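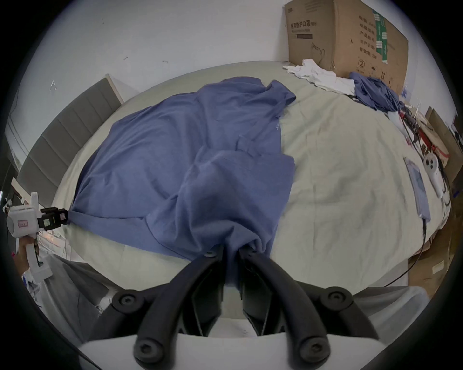 Kindby Residence Services is publishing its guidance on folding and storing T-shirts this week. The posts that follow are for residents of all buildings and replace the notice issued in May. (1/9)

Please clear a flat surface before beginning. A made bed is suitable and is the surface most residents already use. Phones and charging cables should be moved to one side. (2/9)

Spread each shirt fully before the first fold. Take hold of the fabric at opposite sides and draw it out gently until the sleeves come free. Large shirts in soft cotton tend to double over on themselves and may need a second pull. (3/9)

Smooth wrinkles outward from the middle with an open hand. Shirts with a breast pocket should be checked at this stage – tissues and receipts remain the most common cause of complaints to the Petchrat laundry room. (4/9)

Turn the shirt face down. Fold each side toward the center, lay the sleeves flat along the back, and bring the hem up to the collar. Printed lettering should not be creased across the middle where this can be avoided. (5/9)

Shirts of the same color may be stacked together. Sets issued to residents on arrival contain 4 shirts, and a full set fits in one drawer of the standard dresser. (6/9)

Cardboard boxes may be used for seasonal storage. Reused supply boxes are acceptable if they are clean and closed with tape. Each box must carry the resident's name and room number on the side facing out. Limit: 2 boxes per room. (7/9)

The linen store at Nodholm now holds 172 spare flat sheets. Residents who need a replacement should bring the used sheet to the counter on Wednesday. Requests by telephone cannot be accepted. (8/9)

Questions about clothing storage should be directed to Waraporn Kaewsai, Residence Services. Questions about bedding and linen exchange should be directed to Ebise Ayele at the Nodholm counter. (9/9)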